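2022-12-27

Pen day!! I've been looking forward to this since before the holiday, which says plenty about me, but there it is. The whole jar from the Hulach box got tipped out and gone through, and I took the pens apart down to the barrels and caps and little plugs, one at a time at the wooden table. I love that table for this kind of job. The light sits so warm on it, and all those knots and dark streaks are nice to stare at while a stubborn cap makes up its mind. 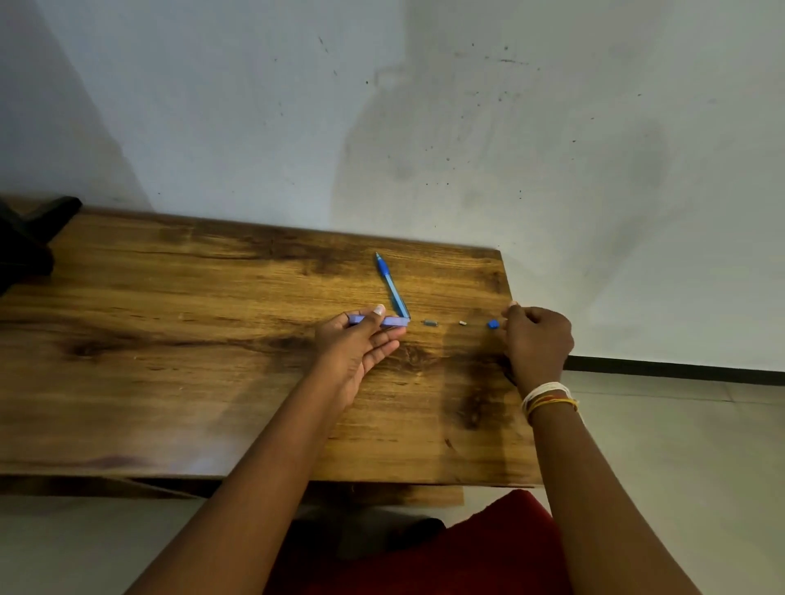 I'd forgotten how clever a cheap pen is! There's a plug, a barrel, a tip, and the whole thing goes together with just a push. The Dotosa ones come apart easily (my favorites, they always have been), but the Ahonen ones fight you, and I had to go get a rubber band for grip on 3 of them. Worth it. I kept two of the springs just because they're fun to squash.

Small bits are my favorite part. Blue with blue, purple with purple, and then the odd ones that belong to who knows what. I had such a good time trying pieces against each other, end to end, to see what would click.

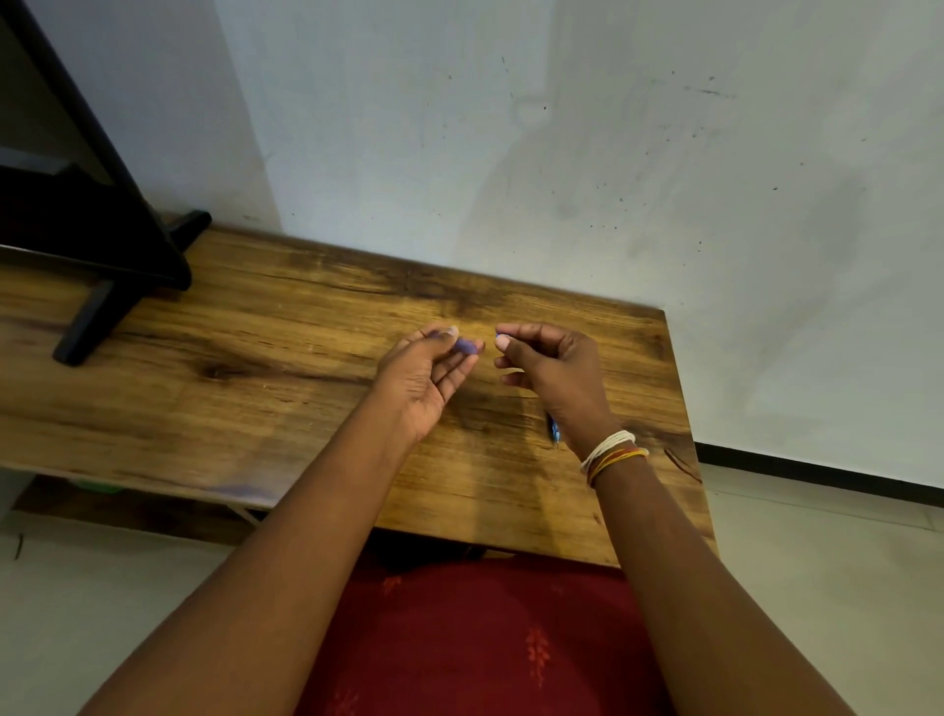
By supper I had 29 pens that write, and write well! I tested every one on the back of the Clutodlow calendar, big loops and then my name, and the purple is even prettier than I remembered. The dead ones went in a bag, but I'm saving their caps, I always lose caps.

Tomorrow the markers. Need to buy another jar first, a wide one, and wash the old one out, it's got ink all over the bottom.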